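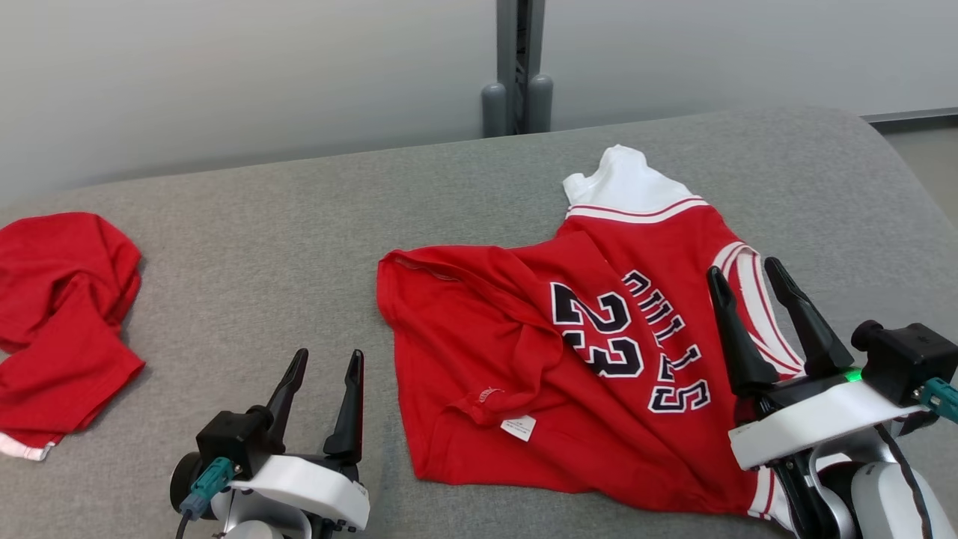 Community Help > Clothing and Textiles > Sportswear > Folding and Storage

Ask Browse Tags Guidelines Sign in

Folding printed team jerseys for long storage

Our club holds a set of red jerseys with black numbers outlined in white, together with white trim at the neck and sides. They were purchased from Brastelberg in August and will be stored between seasons in a closed cabinet. The previous set was put away in haste. When it was next required, several of the numbers had creased across the middle, and on two shirts the print had stuck to itself and lifted at the edge.

I would be grateful for advice on the following. Should a jersey be folded with the number on the inside or the outside? Is it acceptable to fold across the number at all? The shelves are 30 cm deep, so the shirts cannot be stored flat. Hanging is not possible.

Posted by Jayasinghe Sports Association, 19 Sep 2024

Rimard Laundry Services

The number should remain on the outside of the folded garment, and no fold should pass through it. The procedure used at our premises is as follows.

Close any fasteners and lay the jersey face down on a clean, flat surface. Smooth the cloth from the center toward the seams. Fold one side toward the middle of the back, stopping short of the edge of the printed number on the front, and lay the sleeve straight down along the fold. Repeat on the other side. Bring the hem up to just below the number, then fold once more if the length of the shelf requires it. With large numbers, this second fold may have to be omitted.

Place a sheet of plain, acid-free tissue over the print before another shirt is laid on top. Printed surfaces that face each other under weight are the usual cause of the sticking described. Stacks should be kept low. Garments must be completely dry before they are put away, including the neckband and the side panels, where the cloth is thicker.

Existing creases in the print should not be ironed directly. Turn the shirt inside out, consult the care label, and use a pressing cloth at the lowest setting if ironing is permitted.

skako_member

We roll ours. Number outward, tissue round the outside, standing upright in a box. Takes less room on a shallow shelf. Never had any peel.

Brastelberg District Athletics

Rolling is satisfactory for short periods, but a tight roll kept over a full winter may leave fine cracks in older prints. Where it is used, the roll should be loose. It is also advisable to keep red and white garments apart until the red ones have been washed several times, and to write the shirt number on the tissue so that the stack need not be disturbed when one size is wanted.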